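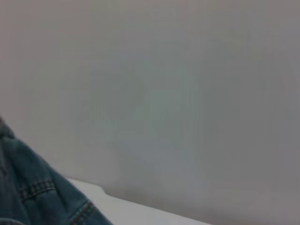 关于我们

Landero是一家做衣物洗护、修补和整理的小店,牛仔衣物占我们收件的大半。店里有两间屋子,前面一间收件、取件,后面一间洗、熨、缝、叠。除了柜台,后屋还有一张白色的长台面,大部分活都在上面完成。

店由Nga Dương创办。她早年在制衣厂做质检,后来在裁缝铺改裤脚,改了几年之后自己租下现在的铺面。开始只接改衣,客人拿来的裤子常常要先洗干净才能动针,于是添了洗衣,再后来添了上门整理衣柜。目前店里固定做事的一共4个人,两人负责缝补,一人负责洗涤和熨烫,Nga Dương自己管收件、验件和上门。

我们做什么

洗护。牛仔裤、牛仔外套、衬衫、卫衣、床品都收。深色牛仔单独洗,翻面,冷水,不加漂白剂。羊绒、皮革和婚纱不收,这几样需要专门的设备,我们没有。

修补。磨破的裆部、脱线的裤脚、断掉的腰袢、拉不上的拉链、掉了的铜扣,都可以补。牛仔布上的明线,我们会尽量找颜色和粗细相近的线来接。旧裤子洗过多年,线的颜色已经变了,新线接上去凑近看还是能分辨,这一点收件时会先跟客人讲。

改尺寸。裤长、腰围、袖长、肩宽。裤长可以保留原来的裤边,也可以重新卷边,两种做法价格不同。腰围一次改动不要太大,否则后袋会往中间挤,穿起来不好看。

整理。上门或者到店都可以。到店的意思是客人把一袋或几袋衣服送来,我们分类、折好、装袋,再送回去。换季的时候这项最忙。

衣服进店以后

收件时先在柜台上把衣服摊开看一遍,口袋全部掏空。掏出来的东西放进小纸袋,写上单号,跟衣服一起还给客人。纸巾是最常见的,其次是硬币和收据。

然后登记。单子上写衣服种类、颜色、已有的破损和污渍、客人的要求。破损写得比较细,比如“左膝外侧磨薄,未破”“后袋口右角脱线”。客人确认后留一联,另一联用布条别在衣服里面。

洗之前先看接缝。牛仔衣物受力最多的地方是裆部、袋口和侧缝,明线断了一小段,放进机器里转一遍可能会断一长段。所以有脱线的先固定几针再洗,洗完晾干了再正式缝。

晾的时候翻面,裤腰朝上,用夹子夹住腰头两侧。牛仔外套用宽肩衣架。我们不用烘干机处理牛仔,客人如果赶时间,可以跟我们商量别的办法,多半是加风扇。

缝补在后屋的长台面上做。厚的地方,比如裤脚和侧缝交叉的位置,先用小木槌敲平再过机器。实在太厚的改手缝。明线补完,线头从反面打结,剪到贴近布面。

最后是熨和叠。皱得厉害的先喷水,盖一块棉布再熨,接缝处从反面熨,正面直接压容易发亮。

我们怎么叠牛仔

客人问得多,写在这里。

裤子:拉好拉链,扣上扣子,前后口袋抹平。沿中线对折,裤裆突出来的那个三角往里折,让边成一条直线。从裤脚往上折到腰头下面一点,再折成三等份,可以立着放进抽屉。腰头放在外面,找的时候看得见尺码。

外套:扣子只扣最上面和最下面两颗。正面朝下,袖子往背后折,沿肩线顺下来。下摆往上对折一次就够了,折太多层,接缝叠在一起会很鼓,压久了还会留下白印。

不常穿的牛仔不建议用真空袋。布料厚,抽紧以后的折痕很难熨掉。普通棉布袋或者带盖的箱子都可以。

穿过但还不想洗的,挂起来,跟干净的分开。团在椅子上或者床边,第二天再穿,膝盖后面的褶会很深。

上门整理

上门一般分3步。第一步把衣柜里的东西全部拿出来,按种类放。第二步请客人自己决定哪些留下,这一步我们不替人做主,也不劝人扔东西。第三步把留下的按使用的频率放回去,常穿的放在腰到肩的高度,换季的放上层,重的放下层。

需要修补的单独装一袋带回店里,修好再送来。不要的衣服,如果客人同意,干净完好的我们转交给Closo,一家旧衣寄卖店,卖出的款项由他们直接跟客人结算。破得没法穿的牛仔布我们自己留下,拆开做补丁布。几年下来存了不少,从浅蓝到近黑都有,补衣服时挑颜色很方便。

上门前请告诉我们衣柜大概有多大、有没有电梯。收纳盒和衣架我们可以代买,也可以用家里现成的。很多人家里的盒子已经够用,只是尺寸和抽屉没有对上。

收费和时间

洗护按件计,修补按部位计,改尺寸按工序计,上门整理按小时计,2小时起。价目表贴在柜台右边,也可以打电话问。

普通洗护3天可取,带修补的时间要看活的多少,收件时会写明日期。如果到时没做完,我们会提前打电话。取件请带单子,单子丢了报姓名和电话也可以,核对会慢一些。

做好的衣服我们保管两个月。超过时间没有来取的,我们会再联系一次。

责任说明

收件时已有的破损以单子上的记录为准。由我们造成的损坏,能修的免费修,不能修的按双方商定的金额赔偿。牛仔布第一次水洗会掉色、会略微缩水,新裤子要改裤长的,建议先洗一次再改。客人坚持不洗先改,我们会在单子上注明。

取件以后如果发现补过的地方又开线,一个月内拿回来,免费重缝。

合作

除了零散的客人,我们也接小批量的活。Mosoti餐厅的牛仔围裙由我们定期清洗和修补,主要是系带根部和口袋角容易撕开。Rudetti工作室的样衣改动也常送过来。批量的件请提前一周约时间,8月底到9月换季,最好再早一些。

有缝纫经验、想来店里做事的,可以直接到店里找Nga Dương。会用平缝机、能缝厚料的优先。试工一天,照付工钱,内容是改一条裤脚、补一处膝盖、叠一摞衣服。

联系

电话预约请拨店内分机3113,没人接的时候多半在后屋开着机器,请过一会儿再打。到店不用预约,上门整理需要预约。

本页内容更新于2018年9月。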